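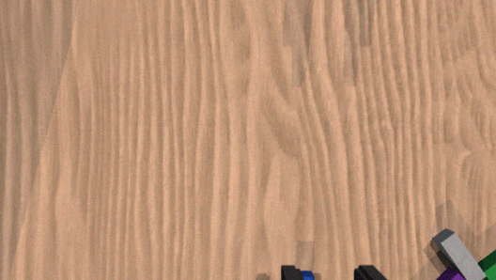 Sunday, and the flood money has come to Flalstead at last, or at least the announcement of it has. The letter says 417 households are eligible for the recovery grant. The river, which did not read the letter, got into a good many more than that. I read it twice over breakfast and then a third time aloud, to see if it improved. I did a good deal of staring past it at the wood grain, the long wavy lines running up and down, a lighter ridge and then a darker band, and thought that if you were in the wrong mood it looked exactly like the map they sent us. The map has bands too. We are in the pale one. Pale means "partially affected." I would like to know which part of my kitchen they had in mind, as the water was fairly democratic about it.

The members of the state house have each put in a piece of their district money, and they want it known. The release gave two paragraphs to the giving and one line to how a person might get any. The line said to contact the Bedoya office. The Bedoya office is 14 miles off on the other side of the bridge, and the bridge is closed. There is a way around through Stolleck if you don't mind gravel and cows. I went on Friday. I did mind, a little.

At Bedoya they were very kind and told me everything was now done through Vureo, the new online system. I said my computer had spent a night under water. They said I could use theirs. Theirs was being used by a man who had got as far as the page where you upload a photo of your water line, and whose photo was too large. He made it smaller. It was then too small. He had the look of someone who has been at it since they unlocked the doors, and I didn't like to hover, so I read the posters. One of them was about being prepared for floods. It recommends a go bag with a flashlight and copies of important papers. My important papers are drying on the line in the garage, held up with clothespins, and the deed has gone a sort of tea color.

When my turn came I got through all of it except the claim number, which you need in order to ask for a claim number. The woman at the desk had seen this before. She wrote 333 on a sticky note and told me to put that in the box and they'd sort it out later. So somewhere in Vureo there is now a household called 333 with my roof and furnace, and probably also the roofs and furnaces of half the valley. I expect we'll be very happy together.

Came home by the cows. The church hall had soup, so I stayed for that. People were talking about the grant the way they used to talk about the lottery, with the difference that some of them had once won a little on the lottery. The general feeling is that checks might come in about two months. One woman has heard they will be paid in halves, the second half when you show receipts for the first. Another has heard they'll skip our side of Flalstead until the levee study is done. I asked what the levee study was waiting on and was told, the levee.

I don't want to be sour about it. Somebody did vote to send the money, and it was voted on fast for them, and they could have sent thoughts instead. The trucks from the county took away the carpets on the day they said they would, which I have told everyone I know. And the fans are still free until the end of May if you sign for them. I signed for two. They roar all night like a small airport and the baseboards are still damp, but the smell has gone down from river to basement, and I was never house-proud about the basement.

Things to do tomorrow: ring Bedoya and ask whether 333 has been sorted out. Turn the papers over. Buy a mop, as the last one is presumably in the next county. Ask again about the line on the map. Somebody drew it, and I'd like to know how close they were standing to my back door when they did.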